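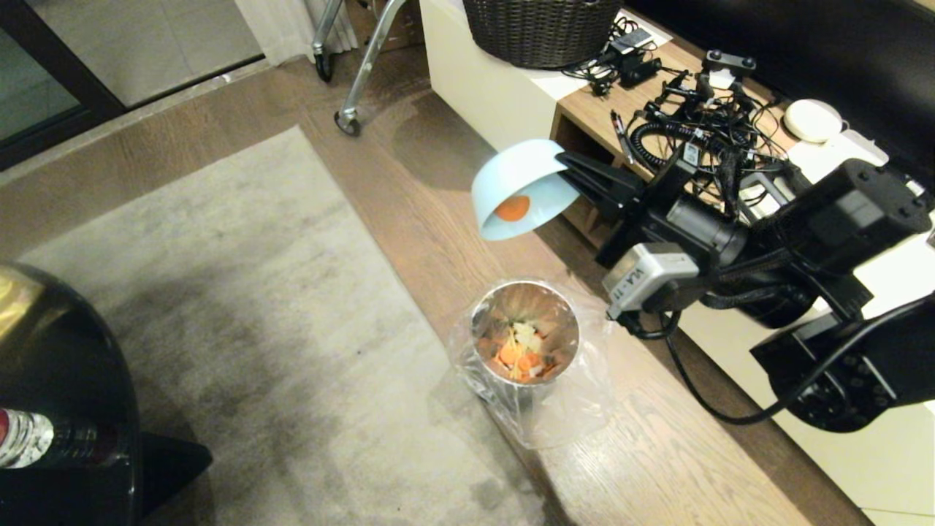 Morceaux de carottes dans la petite poubelle inox, sac transparent.

Accueil > Tests > Maison > Petites poubelles

Poubelle inox Kurner, petit modèle – mon avis
par Adjoa Mensah

Achetée en janvier pour le compost de cuisine. Format cylindre, inox poli, ça tient n'importe où. Premier bon point, l'ouverture : on vide un bol entier dedans sans viser. Carottes, oignons, tout part au fond. Enfin presque, une rondelle qui colle au bol c'est pas la faute de la poubelle.

Le sac maintenant. Pas de cercle pour le tenir, donc il faut bien le rabattre par dessus le bord, large. J'ai pris des sacs transparents premier prix, ils dépassent beaucoup dehors, pas très joli mais au moins ils glissent pas. Avec les sacs Ponico, trop justes, tout est tombé au fond le mardi soir. Merci bien. 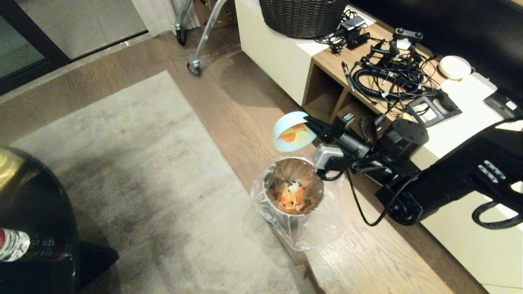 Côté contenance c'est petit, faut le savoir. Deux soupes et c'est plein. Pour une famille prenez au dessus. Nettoyage facile, un coup d'éponge, par contre l'inox marque – traces de doigts partout, j'ai arrêté de frotter.

Odeurs : rien à signaler si on vide tout les deux jours. Au delà, bof.

Ma note : 4/5. Je rachèterais, mais avec un cercle pour le sac svp.

104 partages – 135 commentaires

Ce site utilise des cookies pour mesurer l'audience. Accepter / Refuser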